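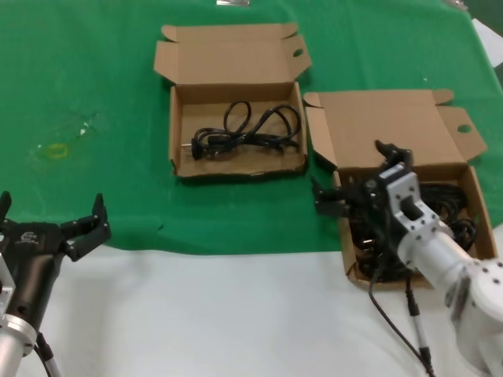 Cell 2, cable sorting, right arm over the full box

bgal_indeck
Posted 10/31/22

Looking for advice on the right arm of our two-arm cell. It picks power cables out of the full box and drops them in the other one. Since I swapped the gripper fingers it closes late and sometimes stalls halfway. The left arm runs the same program mirrored and has no trouble. Cycle counter on the right gripper reads 3,759. Firmware matches on both.

Bianka Gál

torque_and_tea
Did you re-zero after the swap? New fingers change the closed position, and the controller still has the old one stored.

bgal_indeck
Yes, twice. Same result.

Jandale44
I'd look at the gripper cable before the fingers. On your right arm there are two black cables coming down over the white tabletop. If they run like that through the whole cycle, every reach pulls on the connector at the wrist. We had a late close for weeks and it was one bent pin.

torque_and_tea
Disagree. A bad pin gives you a comms fault, and she hasn't mentioned one. A stall halfway sounds like the force limit is too low for the new pads. What is it set to?

Jandale44
You get a fault if the pin opens completely. Ours dropped packets and retried, so all we saw was a delay. Check the retry count in the log.

bgal_indeck
Force limit is at the default. Retry count is 13 on the left and 1,785 on the right. I had never opened that page.

Jandale44
There you go. Power down, pull the wrist connector, look at the pins. When it goes back together, leave a slack loop at the wrist and tie the cable to the upper arm – not tight, it needs to roll with the joint.

ayana_b
I maintain nine of these. Agree on the connector, but I wouldn't tie anything to the upper arm. A tie there wears through the jacket. Use a hook and loop strap and check it every March with the bolts.

Also tape down that cloth if it's loose. Ours crept and took the boxes with it.

Ayana Birhane

torque_and_tea
OK, I was wrong about the fault code. I'd still raise the force limit one step.

bgal_indeck
One pin was pushed back in the shell. Spare cable is ordered, will post the new retry count once it's in.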